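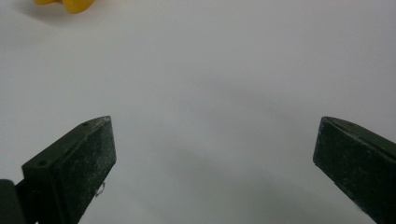
Fig. 2. Yellow object on a pale surface.

Section 4. Setting Up a Match File in Custusix

This section covers the match file for a rugby union fixture, from the blank record to the first whistle. Import of past seasons is covered in Section 9.

Before you start

Have the signed team sheets for both sides. You also need an operator login with Edit rights. Viewer logins can open a match file but cannot save it.

Creating the file

1. From the Fixtures screen, select New Match.
2. Enter the home team, the away team and the ground. Team names must match the club register, including capitals.
3. Under Format, choose 15-a-side. The default is the format used in your last saved file.
4. Enter the starting players by jersey number, then the bench.
5. Mark the captain and at least one goal kicker for each side.
6. Select Check Sheet. Duplicate numbers are shown in red.
7. Select Save and Lock.

Note: A locked sheet accepts replacements but no changes to the starting side. To correct a starter, select Unlock and enter your login again.

Setting the clock

1. Open Clock and set the half length in minutes.
2. Choose Count Up or Count Down. Competitions run on the Huretti rules template use Count Up.
3. Set Stop on Injury to Manual.
4. Run the clock for a few seconds, stop it, and select Reset.

Caution: Reset clears all events logged in the current half. Do not use it after kickoff.

Linking a second operator

One operator logs scores and cards. The second logs tackles, lineouts and scrums. Both must join the same file before kickoff, using the code under Share. If the second operator drops out, events are held on that device and sent when the link returns.

Note: Pimell tablets must have sleep mode turned off.

Revised July 11, 2020. Steps checked by Piyumi Uddin and Qiuyue Cui.

Next: Section 5, Logging Scores and Cards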